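Hekton Toy Library
Minutes of the August planning meeting

Start: 6:30 p.m., in the back room
Chair: Borghild Lie
Apologies received from the Agyeman family, who sent their notes ahead.

1. Last meeting's minutes
Read and approved with one fix. The train set went to the Dratar branch, so the line saying it was on loan to Herkuser has been changed.

2. Brick tubs
This took up most of the evening, and happily so! The brick tubs are out on loan more than anything else we own, and the sorting day cleared the whole backlog. We now have 38 tubs ready to lend, every one washed, checked and labeled. Borghild thanked everyone who gave up a morning for it and said the shelves have never looked better.

We talked over whether to sort by color or by size. The Dratar branch sorts by color and loves it, and their younger borrowers like being handed "the red tub." Our own families mostly ask for a good mix, and several parents said a one-color tub gets boring by the second afternoon. Agreed: mixed tubs stay as they are, and we try 8 color tubs through the fall and see who borrows them.

Chewed or cracked bricks come out at check-in, no exceptions. Faded ones can stay – they build just as well as the bright ones.

3. Build of the month
A lovely idea from the Agyeman notes, and it got a yes before we finished reading it. Each month we put a very small build on the card inside the tub lid, something a four-year-old can copy and then change. Few bricks, plenty of color, and no rule about it having to be a house or a car. Blue, pink, red and green together went down very well around the table, and the lumpier shapes were the favorites by a mile. 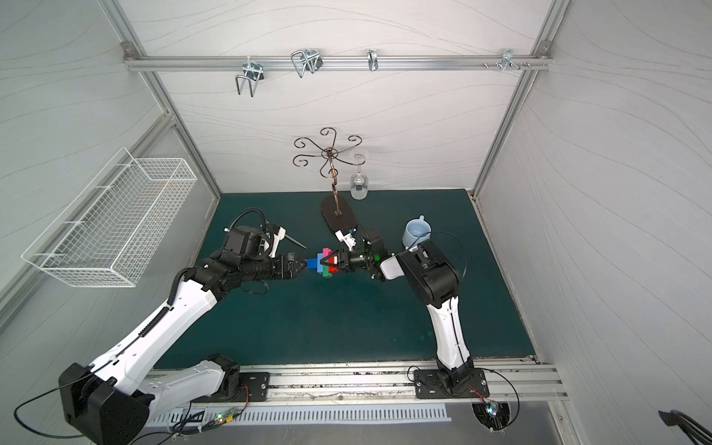 4. Card wording
Cards should be short enough to read out loud while a child is already building. Borghild will write the first two and bring them next time. Herkuser has offered to print them on heavy stock, which we accepted with many thanks. Corners to be rounded.

5. Open play hour
The last one was packed, with over 2 hours of solid building before anyone asked for a snack. We will run it again in the same room and put down the second rug. Dratar would like to bring their marble run – yes please! It needs its own table, away from the door.

6. Other business
Lids for the long tubs are still missing. Please look at home.
The label maker is out of tape. Borghild to order.

Meeting closed at 8 p.m. Next meeting at the same time, same room. Bring a favorite build for the card box.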